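How to Make a Slow-Rise Sandwich Loaf

By Lindsay Bright
Updated June

You need one big stainless steel mixing bowl, a loaf pan and most of a day when you'll be in and out of the kitchen.

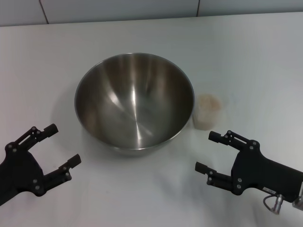
Jinfeng Fu wrote in after the first version of this page to say that 18 hours was too long for her kitchen in summer, and that her dough had collapsed by breakfast. She cut the yeast in half and the next loaf held its shape. I've added her change to the notes under step 3.

What goes in

4 cups bread flour, plus a little for the counter
1 1/2 teaspoons salt
1/2 teaspoon instant yeast
1 tablespoon sugar
1 3/4 cups cool water
2 tablespoons soft butter, and more for the pan

1. Mix

Put the flour, salt, yeast and sugar in the bowl and stir them together with a fork. Pour in the water and stir until there is no dry flour left at the bottom. Work the butter in with your hand. The dough will be sticky and rough. Leave it for 20 minutes.

2. Fold

Wet your hand, take hold of one side of the dough, pull it up and fold it over the middle. Turn the bowl a quarter and do it again. Go around twice. Wait half an hour and repeat. By the second round the dough should feel tighter and pull away from the sides more easily.

3. Let it rise

Cover the bowl with a plate or a damp towel and leave it on the counter for two hours, then move it to the refrigerator for the night. I usually start after dinner and shape the loaf the next morning. Up to 18 hours in the cold is fine in most refrigerators.

Notes: in hot weather, use 1/4 teaspoon of yeast and give it one hour on the counter instead of two. If your refrigerator runs warm, check the dough before bed – if it has already doubled, press it down once and cover it again.

4. Shape

Butter the pan. Tip the dough onto a floured counter and pat it into a rectangle a bit narrower than the pan is long. Roll it up from the short end, pinch the seam shut and set it in the pan with the seam down. Cover and leave it until it stands an inch over the rim. Cold dough is slow, so allow at least 60 minutes, often closer to two hours.

5. Bake

Heat the oven to 400 degrees. Bake for 35 to 40 minutes on the middle rack. If the top gets dark early, lay a piece of foil over it. A thermometer pushed into the center should read 195 or higher.

Take the loaf out of the pan right away and cool it on a rack. Wait an hour before slicing. It keeps three days in a bread bag and freezes well if you slice it first.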